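Zirnum Project: Final Report of the Simulation Group
Applied Robotics Course, Ulloa Technical College
Submitted in August

1. Purpose of the project

The Zirnum project was assigned to the simulation group as the second-year team project in Applied Robotics. The group was asked to prepare a simulated room in which a robot arm could be driven by remote control toward common household objects, to record a set of attempts in that room, and to report on the quality of the recordings. The work was carried out over 14 weeks. Seven students took part, divided between scene building, arm control and data review.

The project continues the work of an earlier student team, whose report recommended that later groups begin with a single room and a limited set of objects. This recommendation was followed.

2. Preparation of the simulated room

The room was built in Prestik, the simulation package licensed by the department. Walls, flooring and fixed fittings were completed first, and movable objects were added once the arm could be driven without errors. The first version of the floor was given incorrect friction values, and objects placed on it continued to slide after contact. The values were corrected in the fourth week and all earlier recordings were discarded.

Objects were selected from the department's shared model library. Preference was given to items with flat sides and printed surfaces, as the course staff had asked for material that could also be used in the image recognition module. Small objects were added later at the request of the review subgroup.
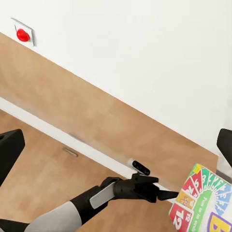 Control of the arm was handled through Tokell, a program written by the arm control subgroup. Tokell reads the position of a handheld controller and sends target positions to the simulated joints. In its first form the program passed on every small movement of the operator's hand, which made slow approaches difficult. A smoothing filter was added and the maximum speed near objects was reduced. Operators reported that the revised program was easier to use, although it responded less quickly to large movements.

3. Recording procedure

Each attempt began with the arm in a fixed starting position and with the objects placed according to a written list. The operator was given up to 145 seconds to complete the approach and contact. The review subgroup then examined the recording and marked it as accepted, rejected or in need of a second opinion.

4. Results

A total of 215 attempts were accepted for the final set. The most common grounds for rejection were contact between the arm and a wall, and objects passing partly through the floor on contact. The second fault was traced to simplified collision shapes in several library models. Replacement shapes were made for the models used most often, but the remaining models were left unchanged for lack of time.

Thin and flat objects were the hardest to approach. Operators tended to bring the gripper in too low, and the view from the arm gave little help in judging height.

5. Recommendations

The group recommends that collision shapes be checked before any recording begins, and that the object list be stored together with each recording. A second viewpoint should be made available to the operator. The Tokell source files and the Prestik room file have been placed in the course archive with a short installation guide.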